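Finished **The Melnyk Ceiling** on the train back from Flusville. Review while it's fresh, apologies for the state of it.

It's a book on sanctions and arms inspection. Povilas Jõgi wrote it, first one of his I've read. 431 pages plus notes. Took me a fortnight, mostly in bits after ten at night.

The argument: inspection deals fail at home long before they fail on site. Some minister needs a crisis, a leaked memo turns up, the inspectors get called naive. Jõgi tracks this through one agreement, start to collapse, and he's read everything. Seriously, everything. 744 footnotes and I checked a good handful — only one went nowhere.

Good bits first. The chapter on the Caron talks is the best thing in it. Two delegations, one corridor, eleven days arguing over the word "undeclared". He lets the transcripts do the work. You come away understanding why a comma mattered, and why the side that gave way on it was called weak in its own papers for the next year.

Also good on journalists. Names the habit of printing "officials fear" with no official attached. Quotes the same sentence from three front pages, same morning. I laughed, then didnt. 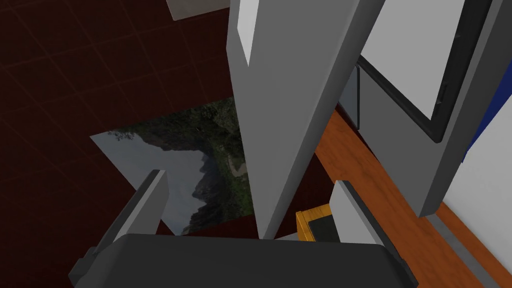
*Simulated gripper, fingers apart, with a tall light grey panel beyond.*

Less good. The middle sags. Sixty pages on the sanctions schedule, line by line, and I'm someone who likes that stuff. Banking section assumes you already know how a correspondent account works. I half do. Had to look things up twice.

And he's soft on the government doing the hiding. It did hide things — he says so, one paragraph, moves on. If you're going to hammer one side for bad faith (rightly), the other side needs more than a paragraph. Critics will go straight for that and they'll have a point.

The appendix lists 1,820 site visits by date and type. Dry, very useful. Wish there was an index to it. There isn't, so you're flicking back and forth with a thumb in the notes.

Paperback from Plakero is ok. Small print, thin margins, spine creased by chapter 2. Ebook might be the better buy but I'm told the footnotes dont link properly, so check the preview before you pay.

Who's it for? Anyone who shouts at the news when the word "threat" comes on. Students, defintely. Not a first book on the subject, you'd drown.

Four out of five. Would be a higher mark with that missing chapter. Lending my copy out on Tuesday so shout if you want it after.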